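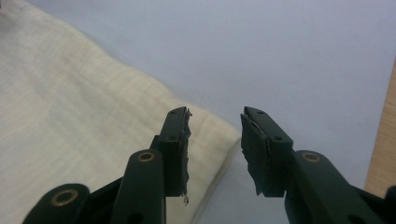

Page last changed 27 July 2024

Clonix 2169 Soil Moisture Meter
Sold by Ernley Garden Supply

The 2169 is a stick-in-the-dirt meter with a dial on top and a metal probe below. It needs no battery. The dial runs from DRY to WET, and the maker says it takes the guesswork out of watering. We would say it takes out a little of the guesswork and adds some of its own.

We stock it anyway. People ask for it every spring, and if they are going to buy one of these we would like them to read this page first.

What it measures
The box says moisture. Like most meters without a battery, the probe is two different metals with an insulator between them, and the needle moves on the tiny current that passes when they touch damp soil. Salt moves it too. So does fertilizer. Stick it in a glass of distilled water and it hardly budges, then stir in a pinch of table salt and it swings over to WET. The water didn't get any wetter. If you fed your tomatoes yesterday, the reading today is partly a reading of the feed.

Loose, chunky mixes are the other trouble. Orchid bark and anything heavy on perlite leave air against the metal, and the meter reads dry when the pot is plainly not. Push it in again an inch over and you may get a different answer. Ljubica Tomić, who runs our greenhouse, won't use one on orchids at all and lifts the pot to feel the weight.

Where it does some good
Deep pots of ordinary potting soil. Your finger gets you to the second knuckle, and the bottom of a big planter can be soaked while the top is dust. If the needle jumps hard toward WET when the tip goes down deep, wait before you water. We think that alone saves more houseplants than anything printed on the dial. It's fair in raised beds too, as long as there are no stones.

About the plant chart
The leaflet lists plants with a number beside each, and you are supposed to water when the needle drops to that number. We have asked where the numbers come from and have not had an answer we could repeat with a straight face. Ignore the chart. Take a reading when you know the pot needs water, take another after a good soak, and use those as your own marks for that pot.

"Lab grade"
This phrase is on the front of the box. We don't know what lab they have in mind. Edin Dervishi put several from the same carton into the same tub of soil last August and the needles did not agree. They were close enough for a fern.

Using it
Wipe the probe with a dry cloth before the first reading. Push it in straight down, slowly, and hold it by the collar and not the dial. If it stops, pull it out and try another spot. Forcing it bends the probe, and we do not take back bent ones. Give the needle a minute to settle, read it, take it out and wipe it clean. Leaving it in the pot corrodes the metal and after that every pot you own is a desert. Dull probes can be brought back with fine steel wool, for a while anyway.

The Flinitz version
Flinitz sells one with a switch on the front for moisture, light and pH. It costs more. The light reading is crude, and we would not trust the pH side to tell a blueberry bed from a bag of lime. Buy test strips, or send a soil sample to your county extension office. We quit carrying it.

Details
Model: Clonix 2169
Power: none
In the box: meter, leaflet
Use: indoors or outdoors, but don't leave it out in the rain
Not for: water, hydroponics, bark mixes, rocky ground
Our guarantee: 3 months, dial and needle only
The maker's guarantee: 5 years, though you pay postage both ways and we have yet to hear from anyone who bothered

Returns
Unused and in the box, fine. Used but the needle is stuck, also fine, bring it in. Ask for Juwita Teoh at the front counter.

If you only have a few small pots, keep your money and use your finger or a wooden chopstick. A chopstick that comes up with dark soil stuck to it means leave the plant alone.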